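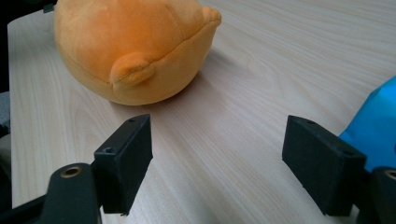

Last November a robot at Jutberg closed on Zixuan Ren's thumb. It was doing a wiping job it had done all morning, and she reached in to straighten the tissue. The arm didn't stop. She had a bruise and a day off, and the report put the cause down as "operator entered work area".

I think that report was wrong, and I say so as one of the three people who signed it.

The wiping job had been taught by example. People at our bench did it with hand-held grippers, the movements were recorded, and the robot learned from the recordings. When Obinna Ekwueme went back through all 1,971 of them after the accident, he found 56 in which a bare hand came close to the tissue while a gripper was working. Most were small things, a corner being put straight. All had been marked as good.
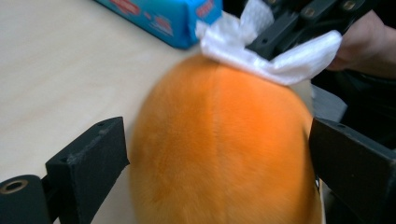 A tissue over the orange plush, with a gripper finger on either side and a hand reaching in from the right.

Reaching in is a natural thing to do. The tissue slips, you have a hand near it, and you put it right. With a tool in your own hand there is very little risk, as you can feel what you are doing and let go. The robot at Jutberg had no such feeling. Its force limit had been set for soft goods and had been raised twice, both times for good reasons, and the light curtain was switched off on the loading side.

I can't prove that the recordings played any part. Suqin Xue thinks they didn't, and that the force limit explains everything. She may well be right about the thumb. My quarrel is with the habit. We taught the job in a way we would never allow beside the finished machine, and then blamed the person who carried on working as we had. 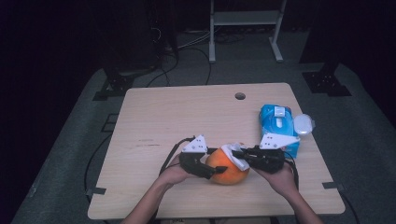

Two hand-held grippers meeting over the orange, each with its own cable.

Two changes would cost very little. Any recording with a bare hand near the jaws should be marked as such, even when the task goes well. And the light curtain should have no override that one person can use alone — Taras Kravchuk asked for that a year before the accident and was told it would slow loading.

The report is still on file in its first form. I have asked for it to be reopened, and for Ren to be sent a copy when it is.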